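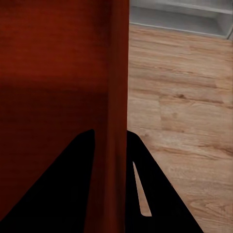 Gerd Wiegand wrote to us after the first edition of this guide to say that he had oiled a whole sideboard in an afternoon, loved the look of it, and then spent two evenings rubbing sticky patches off the top. Could we please, he asked, put the bit about wiping off the surplus in much larger letters? We can't do larger letters, Gerd, but we have moved it up, and it now comes up three times in this section.

Section 4: Oiling a wooden cabinet with Kullico

This is the part most people look forward to, and quite right too! The first pass of oil over sanded wood is a lovely moment. The grain comes up, the colour deepens, and a piece you had stopped noticing starts to look like something you would choose all over again. Read the section through once before you open the tin.

Before you start

You will need:
Kullico furnishing oil, well stirred
the Ditent applicator pad, or a lint-free cotton cloth
plenty of clean, dry rags
a sanding block with 80 grit and a finer grade
a small brush for mouldings and corners
gloves and a metal bucket of water with a lid

The wood must be bare, dry and free of wax. If you are not sure whether an old finish is still there, put a drop of water on the surface. If it sits up in a bead, go back to Section 3 and carry on sanding.

CAUTION: Rags soaked in oil can heat up and catch fire by themselves. Never leave them crumpled in a bin or in a heap on the bench. Put each one into the bucket of water as you finish with it and keep the lid on.

4.1 Preparing the surface

1. Take off the doors, handles and hinges. Keep the screws for each hinge together in an envelope and write on it which door they came from.
2. Sand any rough patches with the 80 grit, always following the grain, then go over the whole piece with the finer paper.
3. Vacuum the dust away, paying attention to the inside corners.
4. Wipe down with a barely damp cloth and let the wood dry fully.

Note: On reddish timbers the sanding dust can stain pale woods. If your cabinet has a light inlay or lighter shelves, brush the dust off those parts before you wipe anything down.

4.2 The test patch

5. Choose a spot that will not show, such as the underside of a shelf.
6. Rub in a little oil, wait 6 minutes and wipe it dry.
7. Look at it by daylight and again by lamplight in the evening. Red and brown woods can change a great deal between the two, and it is well worth seeing both before you commit yourself.

If the patch is darker than you would like, switch to Clotent pale oil. It goes on in the same way and all the steps below still apply.

4.3 The first coat

8. Stir the oil. Don't shake the tin, or you will be chasing bubbles across the surface.
9. Start with the least visible side. By the time you reach the front you will have the feel of it.
10. Work a small amount into the wood along the grain, from one edge right through to the other. Stopping half way across a panel leaves a line.
11. Use the brush for the edges and corners. Go lightly on end grain, as it drinks oil greedily and turns dark.
12. Wipe off the surplus with a dry rag. Then take a fresh rag and wipe again. The surface should feel smooth and should not drag under your hand.
13. Leave overnight with a window open.

Note: A patch that looks dull the next morning has simply soaked up more than the rest. The second coat will usually even it out.

4.4 Further coats

14. Rub the piece over very gently with the Ehlers fine pad. One or two strokes in each place will do.
15. Remove the dust and repeat steps 10 to 13, using less oil this time.
16. Tops and other hard-worked surfaces can take up to 4 coats. Sides and doors are generally happy with fewer.

CAUTION: Do not add a coat on top of one that is still tacky. If it has not dried, wipe it with a cloth dampened with fresh oil, rub it dry at once and give it another night. (Wiping off the surplus, again. Gerd will be pleased.)

4.5 Putting it back together

17. Wait until the wood has lost its oily smell before you fit the handles.
18. Hang the doors loosely first, check the gaps, then tighten the screws by hand.
19. Keep vases, hot cups and wet cloths off the top for the first week. Dusting with a dry cloth is fine.

For looking after the finish through the year, turn to Section 5.

Text revised September 2020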